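Vorik 376 Bridge Expansion Joint

The Vorik 376 is a single-seal expansion joint for short and medium-span road and footbridges. It suits square decks and decks with a skew of up to 23 degrees. For greater skews, ask for the Markent rail set.

Overall width: 376 mm at mid-travel
Total movement: 53 mm
Standard length: 522 mm per section
Finish: galvanised, dark grey

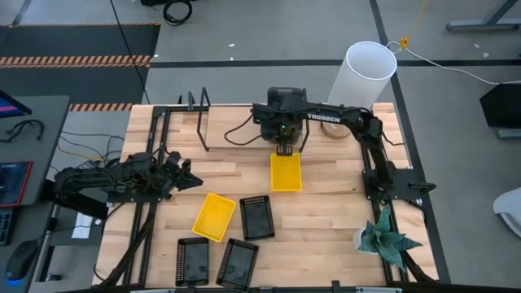

Sections are bolted to the deck through slotted holes and must be set to the gap shown on the temperature chart. Check the gap at both kerbs before tightening. Keep the seal clips and shims together in a shallow tub — a yellow plastic basket like the two on the timber tabletop is easy to spot on a dark deck. Do not grease the seal.

Replacement seals are supplied in one piece for the full width of the carriageway. Splices on site are not covered by the warranty.
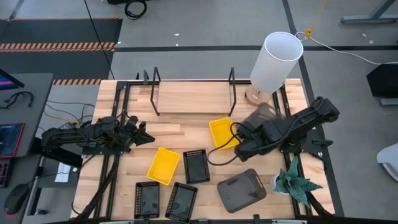 Seals for the older Onolora joint have a different profile and will not fit. Orders for curved decks need a drawing showing the radius at the centreline. Send drawings to Larasati Wattimena, technical sales.

Page revised Tuesday, March 28, 2023.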